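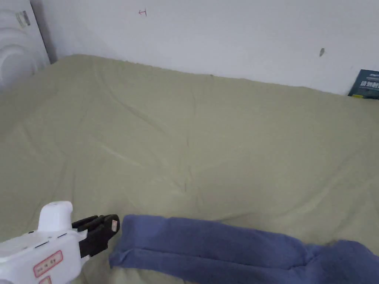 How I Wash a Full-Size Bed's Worth of Linens in One Afternoon

4/6/21

I put off washing the big bedding for way too long when we moved into the Melcombe place. Sheets, fine, I can do sheets. But the quilt and the mattress pad and the blankets? Those sat there until I felt guilty enough to do something, and then I'd cram it all in the washer at once and end up with a wet lump that took two days to dry. I've got it down to one afternoon now, and a few of you asked me to write it all out, so here goes!

What you'll need

Liquid detergent (I use the plain Grasis one, no scent)
White vinegar
Two or three clean tennis balls or wool dryer balls
A drying rack, or a clothesline if you're lucky
An old toothbrush for spots
A couple of hours when you don't need to go anywhere

Step 1: Strip everything and read the tags

Take it all off, right down to the mattress. I know, it's annoying. Look at the tag on each thing before you do anything else. I once ruined a perfectly good wool throw (a wedding present, ugh) by assuming it was acrylic. If the tag has been cut off or washed blank, go with cold water and a gentle cycle and you'll probably be okay.

While you're at it, shake everything outside or over the tub. You would not believe the hair ties and socks that come out of a duvet cover.

Step 2: Deal with spots while things are dry

I dab a little straight detergent on anything that looks like a stain and work it in with the toothbrush, small circles, not too hard. Leave it for fifteen minutes. For coffee or tea I use half vinegar and half cold water instead. Old yellow marks on pillowcases need longer, so I let those soak in a bucket while I do the rest.

Don't use hot water on anything that might be blood. Cold only. I learned that from my grandmother and she was right.

Step 3: Sort by weight, then by color

Most people only sort by color. I used to! But heavy things and light things wash badly together. A quilt in with pillowcases just eats the pillowcases, and they come out twisted up with dry patches in the middle.

My piles go like this:

Sheets and pillowcases
The quilt, all by itself
Mattress pad plus any towels that need doing
Blankets, one or two at a time
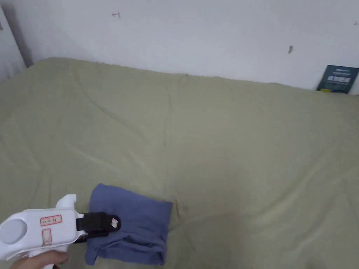
Fitted sheets are the worst offenders for balling up, so I put mine in one side at a time, loosely, and never wrapped around the middle of the drum. If yours still comes out with a pillowcase stuffed in one corner, button or pin the corners together before it goes in. It takes a minute and it really does help.

Step 4: Wash the quilt first

It takes the longest to dry, so it goes first. Use less detergent than you think, maybe half what the cap says. Too much soap gets stuck in the batting and makes the whole thing feel stiff. I run an extra rinse every time, with a half cup of vinegar in it, and no, it doesn't smell like salad afterward.

If your washer is small, take the quilt to a laundromat. I did that for years. The Forsyth laundromat near our old apartment had the big front loaders, and I'd bring a book and a snack and make an outing of it. You want enough room in there that you can stick your whole arm in above the quilt. If you can't, it's too full and the middle won't get clean.

Step 5: Keep the loads moving

As soon as the quilt comes out, the sheets go in. I set a timer on my phone for each load, otherwise I wander off and start weeding and forget the whole thing until dinner.

Dryer on low for the quilt, with the tennis balls. Every half hour I stop it, pull the quilt all the way out, flip it, and put it back in. Yes, every half hour! That's the part people skip and it's why they end up with damp spots. When it feels almost dry I move it to the rack and let it finish there.

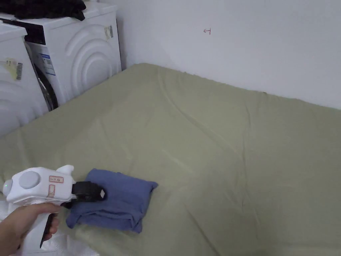 Step 6: Fold or remake right away

Wrinkles set while things sit in a warm heap, so I go straight from dryer to bed. Sheets go on while they still have a bit of heat in them, and I smooth them out with my hands from the center toward the edges. I don't iron sheets. I have never ironed a sheet in my life and I'm not starting now.

Spares get folded in thirds the long way, then in half until they fit the shelf. I tuck each set inside one of its own pillowcases so I'm not digging for a match at midnight.

A few extra notes

Skip fabric softener on towels and mattress pads. It leaves a coating and they stop soaking anything up.

Let the bare mattress air out while the washing is going. I sprinkle baking soda on mine, leave it an hour, then vacuum.

I do the quilt every couple of months and the sheets every week. In June I switch to the thin cotton blanket and put the quilt away, clean and completely dry, in a cotton bag. Plastic made mine smell musty.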